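Support Library > Handling Cells > Plurberg Two-Arm Unit
Shares: 2 | Comments: 0

Section 4: Checking the hands and arm cables before a shift

Carry out this check at the start of every shift and after any change of hand. It applies to the Plurberg unit when working at a fixed table.

1. Press the stop button and wait until both arms have come to rest.

2. Check each wrist in turn. Tighten any loose clamp or screw with the key supplied.

3. Follow each cable from the wrist to the elbow. A loop must remain slack when the elbow is bent to 90 degrees.

CAUTION: Do not pull a cable straight to tidy it. A tight cable may fail without warning.

4. Clear the floor around the feet. Remove packaging and move loose cables out of the walking area.

5. Release the stop button, set the speed to 70 per cent and start the handling test.

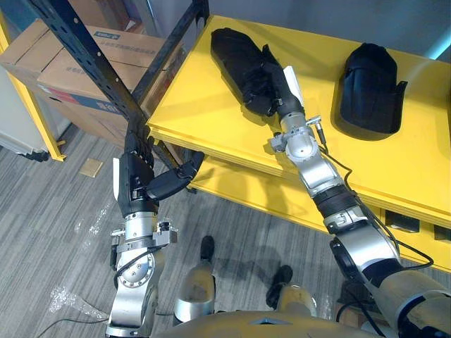
6. Stand clear of both arms until the test has ended. If a hand slips or presses too hard, stop the unit and repeat step 2.

NOTE: Hands are to be exchanged after some 4000 grips — sooner if the fingers show wear. Record each exchange in the cell log and inform Renata Echeverría at the Plostgate service desk.

Section revised 22 Aug 2021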